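Tema 4. Fallos de agarre en simulación (apuntes, sin revisar)

Caso Mekala: el brazo para con error de fuerza y la pieza sigue entre los dedos. El operario rearma sin mirar el registro. Mal. Primero leer el código, luego rearmar. Límite de reintentos: 4, estaba puesto en 1000 (!!)

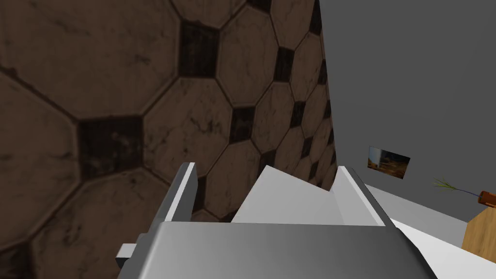 Signe Ketilsson | Apuntes de clase | viernes, 12 de octubre de 2018

Pieza blanca de caras inclinadas: poco apoyo para dedos planos. El modelo de contacto daba agarre bueno, y en la celda de Filtcombe se caía. Causa: coeficiente de rozamiento copiado de otra pieza, nadie lo comprovó.

Ojo con la parada de seguridad: NO abre la pinza. Abrir a mano solo con el brazo sin energia.

Para noviembre: repetir el ensayo 9 con rozamiento bajo, traer la gráfica de fuerza.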